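Projects > Senior Capstone > Cloth Folding Cell > Equipment and Budget Report

Equipment and Budget Report, draft 2
Mhairi Laing

What we need to decide by June: what to buy for the folding cell, what to keep borrowing from the Mendar lab, and what gets pushed to next year's team. Budget is $500 for everything that isn't an arm. Arms are already paid for out of the lab, so they're not in my numbers.

Two arms, one table, one towel at a time. That part of the plan hasn't changed since the proposal. What changed is the shopping list.
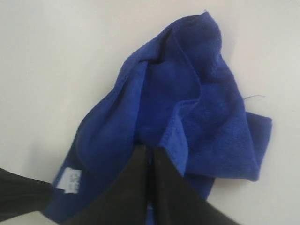 Towels first, they turned out to be the line with the most arguing. Original plan said 10 towels, all one kind, replaced when they wear out. I now want more of them and a second color. With blue microfiber the deep creases go nearly navy, and a folded-over flap sits there in nearly the same blue as the fabric around it, so edge finding has very little to work with. Trevska sells a pack of 100 in mixed colors but that's way more than we can store. Asking for 10 blue and 10 light gray. Also a lint roller – stray threads come off the hems and I don't want them in the finger joints.

Fingers. We have one set per arm and zero spares. If one cracks the week before the demo we're done. Options:

Print our own. Cheap, but the printer queue is long and the finish comes out rough, which snags on cloth.

Buy from Evangelista. Smooth, decent price, slow shipping.

I'm going with Evangelista for 5 spares, and order early. Soft pads are a maybe, only if theres money left. 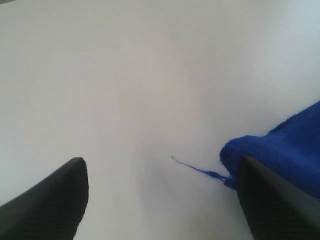 Shipping is the part I got wrong in draft 1. I put it down as zero. It is not zero. Every vendor charges it separately and the small orders get hit worst, so I grouped everything into two orders instead of five.

Table surface: keep what we have. Plain, pale, no pattern, wipes clean. Draft 1 had a new top in it and I took it out.

Lighting is a keep too, with one condition. If the lab moves us to the other room we need a diffuse panel, and that has to come out of the same $500. Clalen has one we could borrow in the meantime, need to confirm.

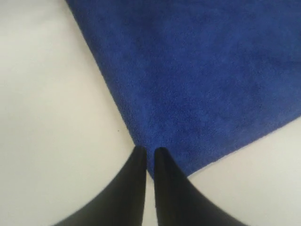

Storage is the other hidden cost. Recorded runs eat disk space faster than we planned for. One external drive now, second one only if the first fills up before break. Cable ties and sleeves go on the same order.

Priority if the budget gets cut:
1. Spare fingers
2. External drive
3. Towels, second color
4. Cable sleeves
5. Soft pads 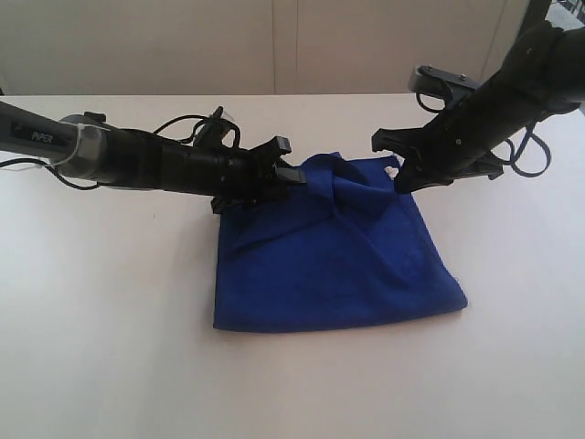

Still open: who signs for deliveries over break, and weather Mendar lets us keep the spares when the project ends. Will update once I have the second quote.

Comments

tomasz_r: shipping at zero lol. we did the same thing last year. get the quote in writing

Dee: Could you do the gray towels first and see if it helps before buying both? Saves a bit

mlaing: @Dee good idea, moving gray to the first order

Bex P: soft pads should be above cable sleeves imo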